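Chapter 5
Planning and Paying for a Robot Work Cell

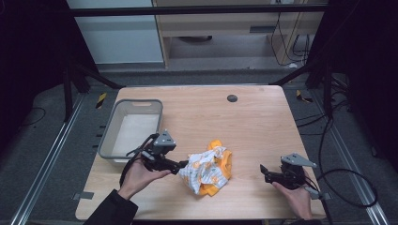 Ask a first-time buyer what a robot costs and you will hear the price of the arm. It is a fair place to start, and it is also the smallest part of the story! The arm needs something to stand on, something to grip with, power, cables, floor space, people who know how to run it, and (this one catches nearly everyone) a clear idea of the job it will be doing. By the end of this chapter you will be able to put a number next to each of those and defend it in front of the person who signs the check.

We will follow one purchase all the way through. Arlo Sorensen plans equipment for Satmont, a laundry and linen service with 124 employees, and in March he was asked to find out whether folding and sorting small items could be automated. Soft goods are a wonderful test of a budget. A steel bracket has the same shape every time you pick it up, but a piece of cloth can land in a heap in more ways than you could ever list, and every one of those heaps costs time. Time goes in the budget too.

Sorensen collected quotes from 2 suppliers, Femholm and Achterberg. At first glance Femholm looked far cheaper. Then he opened both quotes to the last page and found that one included the grippers, the table and the training, and the other included none of them. Section 5.2 lays the quotes side by side, and you will get to rebuild the comparison yourself, which is great fun once the hidden lines start turning up.

Before you read on, take a sheet of paper and write down everything you would need to buy for a single work table where clothes are picked up and placed in a basket. Keep the list. You will add to it in Section 5.4, and most students find it has grown to over 5 times its first length.

Key terms in this chapter: work cell, end effector, cycle time, integration cost, spare parts allowance, payback period.

5.1 Start with the task

Write the task down in one plain sentence before you look at a catalog.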